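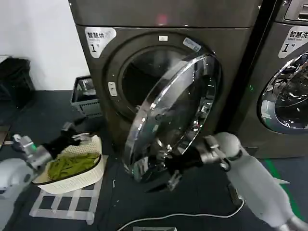

Niederschrift über die ordentliche Sitzung des Beirats der Wohnanlage Gevomham

Datum: 6. September 2021
Ort: Gemeinschaftsraum, Haus Eren
Anwesend: Rosemarie Kleinschmidt (Vorsitz), Bastian Kramer, Carola Sauerland, Jihad Zoubi
Entschuldigt: Imke Fröhlich
Protokoll: Carola Sauerland

TOP 1 Eröffnung und Genehmigung der letzten Niederschrift
Die Vorsitzende eröffnet die Sitzung und stellt die Beschlussfähigkeit fest. Die Niederschrift der Sitzung vom Juni wird mit einer Änderung genehmigt: Unter TOP 4 ist »Haus Honstead« durch »Haus Porkdale« zu ersetzen.

TOP 2 Fahrradkeller Haus Porkdale
Herr Kramer berichtet über den Zustand des Fahrradkellers. Bei der Begehung wurden 26 Fahrräder ohne Namensschild festgestellt, mehrere davon ohne Sattel oder Vorderrad. Der Beirat beschließt einstimmig, die betreffenden Räder mit einem Anhänger zu kennzeichnen und nach einer Frist von acht Wochen im Nebenraum einzulagern. Eine Verwertung erfolgt erst nach gesondertem Beschluss. Frau Sauerland bittet darum, den Aushang auch in den Häusern Honstead und Eren anzubringen.

TOP 3 Grünflächen
Das Angebot für den Rückschnitt der Hainbuchenhecke an der Nordseite liegt vor und beläuft sich auf 1.664 Euro einschließlich Abfuhr des Schnittguts. Herr Zoubi regt an, die Arbeiten mit der Erneuerung der Beeteinfassung zu verbinden. Hierzu soll der Anbieter um eine Ergänzung gebeten werden – eine Erhöhung der Gesamtkosten über den Haushaltsansatz hinaus wird ausgeschlossen.
Abstimmung: drei Stimmen dafür, keine Gegenstimme, eine Enthaltung.

TOP 4 Schließanlage
Die Verwaltung hat mitgeteilt, dass von 261 ausgegebenen Schlüsseln 16 nicht mehr zugeordnet werden können. Der Beirat nimmt dies zur Kenntnis und ersucht die Verwaltung um einen schriftlichen Abgleich der Schlüsselliste bis zur nächsten Sitzung. Über einen Austausch einzelner Zylinder wird nach Vorlage der Liste entschieden.

TOP 5 Verschiedenes
a) Die Ruhezeiten in den Gemeinschaftsräumen gelten unverändert fort.
b) Frau Kleinschmidt weist darauf hin, dass Anträge zur Eigentümerversammlung schriftlich und mit Begründung einzureichen sind.
c) Die Beleuchtung am Durchgang zwischen Eren und Honstead ist erneut ausgefallen. Herr Kramer meldet die Störung der Verwaltung.

Der Termin der nächsten Sitzung wird durch Aushang bekannt gegeben.

Für die Richtigkeit:
Rosemarie Kleinschmidt, Vorsitzende
Carola Sauerland, Protokollführerin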